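Section 4. Fitting the Cuner breath interlock (buses and vans)

Read section 3 first if you haven't. Power feed and fuse should be in already. If not, stop and go back.

Applies to the Virnard fleet kit. Single-vehicle kit has a different loom, see the sheet in that box.

CAUTION: Bus parked, brake on, key out of the ignition and in your pocket. Chock the wheels if the yard slopes at all.

4.1 Control box

1. Find a flat spot under the dash, right of the steering column. Dry. Nothing that gets kicked.
2. Wipe it down, let it dry.
3. Offer up the bracket, mark the holes, check what's behind BEFORE drilling. Air lines run through there on some of the older buses.
4. Drill, deburr, screw the bracket on. Hand tools only for the last turns.
5. Cut the opening in the trim for the loom. Keep it narrow. Grommet goes in after, not before.
6. Clip the box on. Label facing you so the serial can be read without taking it off agian.

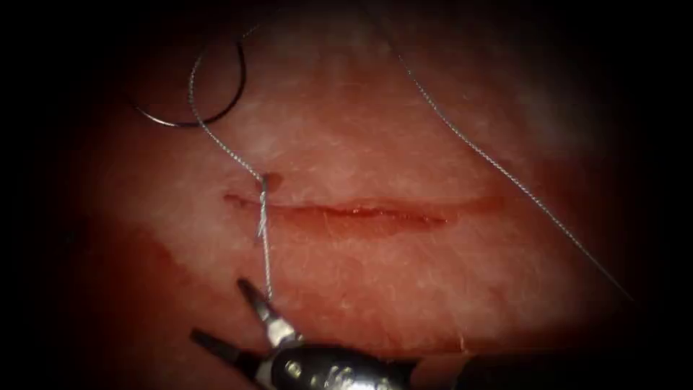
Fig. 4. Narrow slit with suture entry point near its left end.

Write the serial on the vehicle card now. Not later. Szekeres depot ended up with two cards swapped and one bus logging under the wrong number till July.

4.2 Starter line

1. Meter on the starter wire. Key to crank, helper in the seat, watch for voltage. Key off again.
2. Cut the wire. Ignition side to terminal A, starter side to terminal B.
3. Crimp, heat-shrink, tug test. No twist-and-tape joints. They fail inspection every time.
4. Key on. Box should beep once and show WAIT, then BLOW after 30 seconds.
5. Try to crank without blowing. Engine must NOT turn over. If it does, you have A and B bridged somewhere, go back to step 2.

Note: the interlock only stops a start. It never cuts a running engine. Drivers ask this a lot, tell them before the first shift and not at the stop.

4.3 Handset and cord

1. Plug the cord into the box. Collar clicks.
2. Handset holder goes on the left pillar, below window height, reachable with the belt on.
3. Fit a new mouthpiece. Pack has 8, bagged one by one. One per driver, no sharing. 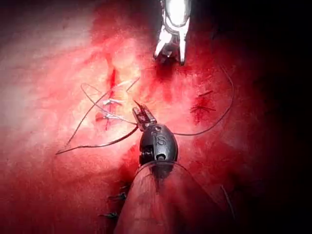

Cord routing is where most of the callbacks come from, so take a minute over it. Down the pillar, behind the kick panel, up to the box. Leave slack at the handset end. The dark suture thread here lies in long looping curves and that's the shape you want in the cord too, wide and easy, no kinks, no sharp corner at the collar. Then two ties, snug but not biting. Turn the wheel lock to lock, work the pedals, make sure nothing catches.

4.4 Supervisor code and driver list

1. Hold MENU until SETUP shows.
2. Enter the factory code, 975.
3. Change it right away. A code taped to the dash is no code.
4. Add drivers one at a time, badge number then name. Memory holds 34. Anyone over that needs the depot list, see section 6.
5. Set the rolling retest. Day routes and night routes can have seperate settings. Do both.
6. Press SAVE. Wait for the double beep before you switch off or you lose the lot.

CAUTION: Do not use mouthwash or hand gel in the cab right before a test. It will read as a fail. Rinse with water, wait, blow again.

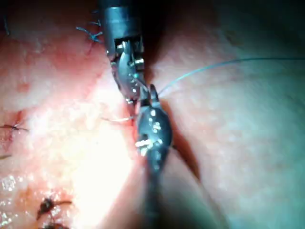 Kinga Kun asks that the retest alarm be tried with the doors open and the heater fan on full, before the bus is signed off; she had one on a night route where the driver couldn't hear it over the fan, and it logged as a refusal. Volume is under MENU, SOUND. Turn it up till it's annoying.

4.5 First live test

1. Driver in seat, badge in.
2. Blow steady until the tone stops. Short puffs get rejected.
3. PASS shows, crank the engine.
4. Drive it round the yard, wait for the retest, pull up, blow.
5. Download the log. Should show one start, one retest, no refusals.

If the log is blank, check the clock. No clock set, no log.

Failed test at start of shift: keys to the desk, second test on the desk unit, form 2 filled in by whoever is on. Don't let the driver move the bus "just to the gate".

Stuck? Hundano service line, ask for Vilmos Kelemen. Not Thursday. Have the serial ready.

Next: section 5, camera and door sensor inputs.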